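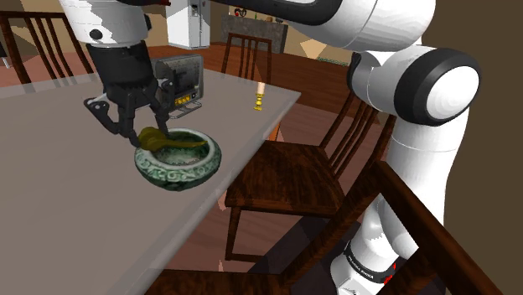
Last edited: 2026-05-23

Can arms clear a table yet?

haoran_jin
We're testing table clearing in simulation at Trolerum. Getting the gripper onto something lying across a bowl is okay now. I'd call that a chore nearly solved.

tian_fan
Nearly? Simulated bowls don't chip. I'd wait.
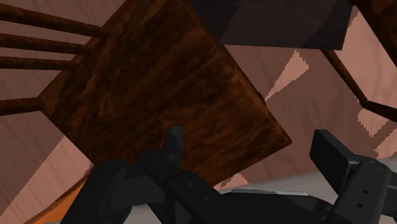
yuzhen.kang
My problem is the wrist view. On our Evari bench we logged 389 runs, and around 40 went bad when the target left the view. With open fingers and mostly chair seat and floor behind them, like this one, what does your policy do?

haoran_jin
It backs up and looks again — slow, but it works.

tian_fan
Slow is the whole complaint. I can clear a table in a minute.

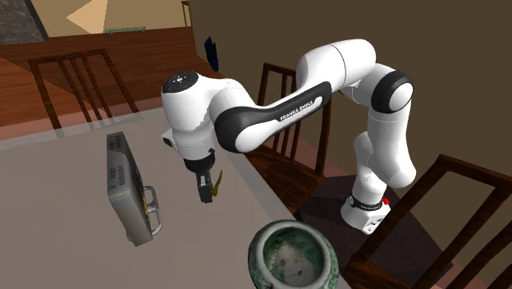 Replies, page 2

okex9
I'd pay for slow if it ran at night. Dishes first, laundry later.

yuzhen.kang
Not with my dishes.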